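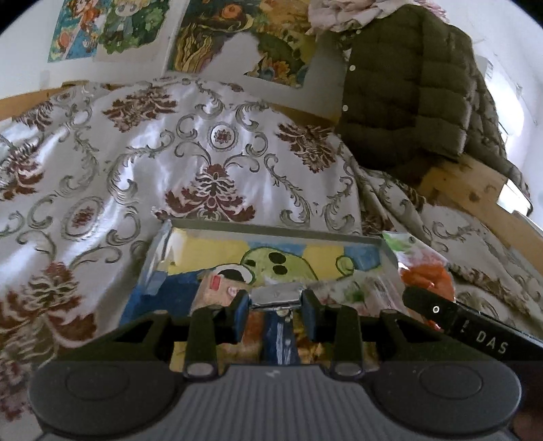 Figure 4. Small metallic piece over the sorting tray. Tray placed on the bed, rear rim away from the user.

4. Sorting small metal items on the tray

This section covers the sorting of small items from the bedroom: jewelry, loose clasps, hair clips, buttons with metal backs, coins, and keys. It applies to the Tidness bedroom set with either the Dula divider box or the older Dijkstra drawer insert. For clothing and bed linen, see Section 5. For paper and receipts, see Section 11.

4.1 Before you start

The following are needed:

Shallow tray with a raised rim. A printed tray is acceptable. See the note on tray color below.
Divider box or drawer insert, empty and dry.
Soft cloth, lint free.
Small bags with a press seal, for items that are to be kept in pairs.
Label strip and pen.

Note: Any shallow tray may be used in place of the one supplied. The rim must be high enough to stop a coin that is rolling on its edge. Serving trays with cut-out handles are not suitable, as small parts pass through the openings.

Note on tray color: Silver-colored items are hard to see on gray or white surfaces. Large flat areas of strong color, such as yellow or blue, give better contrast. Fine patterns of dots or thin lines should be avoided.

4.2 Placing the tray on a bed

A bed may be used when no table of sufficient size is available. The bed must be made.

1. Pull the bedspread flat and tuck it in at the foot end.

2. Remove pillows, cushions, and throws from the half of the bed to be used.

3. Set the tray down at least a hand's width from the edge of the mattress.

4. Press lightly on each corner of the tray. If it rocks, move it toward the middle of the bed or place a large hardcover book beneath it.

5. Place a coin on its edge in the tray and release it. If it rolls to the same side each time, level the tray again.

Caution: Satin and other shiny bedspreads are slippery. The tray can slide when a person sits down on the bed. Do not sit on the bed while the tray is loaded. Stand or kneel beside it.

Caution: Do not place the tray on a bed used by children or pets while sorting is in progress. Small parts and button batteries can be swallowed.

4.3 Loading the tray

1. Empty one container at a time. Do not combine the contents of two drawers.

2. Hold the container low over the tray and tip it slowly. Items dropped from a height bounce over the rim.

3. Spread the items in a single layer. The total load must not exceed 500 grams.

4. If more than one layer is needed, return the excess to the container and sort it in a second pass.

5. Check the empty container for items caught in the lining or under the corner folds.

4.4 Sorting

1. Lift out the largest items first. Set keys and watches on the cloth.

2. Pick up each remaining item by its solid part. Chains are to be lifted by the clasp. Earrings are to be lifted by the front plate and never by the hook.

3. Raise the item straight up, clear of the rim, before moving it sideways. An item with hanging parts must be raised until the lowest part is clear.

4. Hold the item over the tray while inspecting it. If a stone or link comes away, it will fall inside the rim.

5. Put the item in the matching compartment. Leave the compartment lid open until the tray is empty.

6. Place unmatched earrings in the compartment marked S (single). Do not discard them until all containers in the room have been sorted.

Note: Items with several loose rounded parts, such as charms and drop earrings, tangle when laid on chains. Move them to a bag before sorting the chains.

Note: With the Dijkstra insert there is no compartment S. Use the narrow compartment at the front.

4.5 Tangled chains

1. Lay the tangle flat in an empty part of the tray.

2. Open all clasps.

3. Loosen the knot from its center with two blunt pins. Do not pull on the ends.

4. If the knot does not loosen after 5 minutes, bag it with a label reading "chain, tangled" and continue with the remaining items.

Caution: Do not apply oil to plated chains or to chains with glued stones.

4.6 Clearing the tray and the bed

1. Run a fingertip along the inside of the rim. Pins and earring backs collect where the rim meets the base.

2. Wipe the tray with the cloth. Shake the cloth out over the tray and not over the floor.

3. Remove the tray from the bed before closing the divider box.

4. Pass the flat of the hand over the bedspread, working from the center outward. Check quilted seams separately.

5. Close all lids, attach the label, and return the box to the drawer.

4.7 Faults and remedies

Tray slides during sorting
Place a rubber mat or a folded cotton towel beneath it. Do not use adhesive tape on the bedspread.

Items cannot be seen against the tray
Move them to an area of contrasting color, or line the tray with a sheet of plain dark paper.

Items stick to the base of the tray
The tray is damp or carries a static charge. Wipe with a slightly damp cloth, then dry fully.

Divider box will not close
A chain is caught in the hinge. Open the lid fully and lift the chain out. Do not press the lid down.

4.8 Care of the tray

Wash by hand in lukewarm water with a mild detergent. Scouring pads and solvents will damage a printed surface. Do not stack a wet tray. Replacement trays are ordered under the name Flondudent, size 4.

Section revised in February. Text: Morfudd Mostyn. Technical check: Josphat Laizer.

Continue with Section 5, Folding and storing bed linen.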